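ALCOMBE, Nov 26, 2019 – Clekemo is delighted to announce that its winter evening class program will return to Alcombe and, for the first time, open in the neighboring town of Clanley. Sign-up starts today for 324 places across 95 classes, and every one of them is free to people who live in either town.

Last winter's classes filled up so fast that we had to keep a waiting list for bread baking, beginner Spanish and clock repair. This year all three are back with extra evenings, and they're joined by choir singing, bike upkeep, bookkeeping for small shops and a drawing course that meets right through to March. You don't need any experience – just bring a pen and something warm to wear, as the hall at Clanley takes a while to heat up!

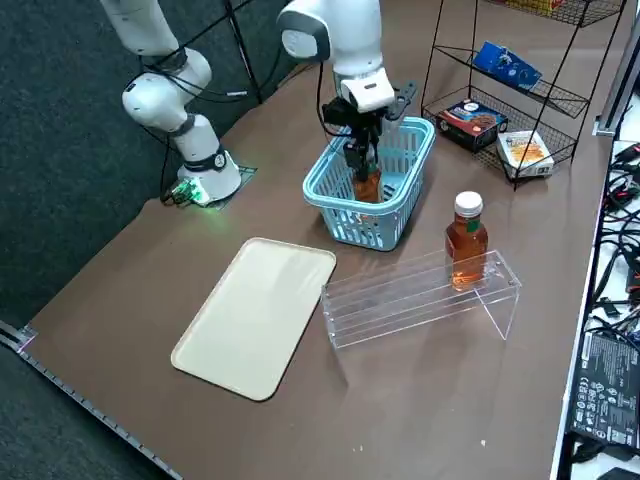 A brown tabletop with two white robot arms and a green light at the base of one.

The Clanley classes will be held in the old Magesa building on the main street, which has been given fresh paint, new lighting and a ramp at the front door. Neighbors raised 1,000 dollars toward chairs at a bake sale this fall, and we could not be happier with the result. Alcombe classes stay at the library, in the upstairs rooms.

Most courses run for six weeks, one evening a week. Each person may sign up for up to 3 courses. Children over ten are welcome at choir and drawing if an adult comes along.

Forms are at both town libraries and at the Clekemo office in Alcombe. Please hand them in there in person – we can't take sign-ups by phone this time.

Comments (3)

breadhead_alc
So glad the baking is back. I was on the waiting list all last winter. Is it still the same oven?

Pat in Clanley
Finally something on our side of the river! Is there parking behind the Magesa building or only on the street?

mossyoak
Signed up for clock repair and choir. Would love a sewing class next year.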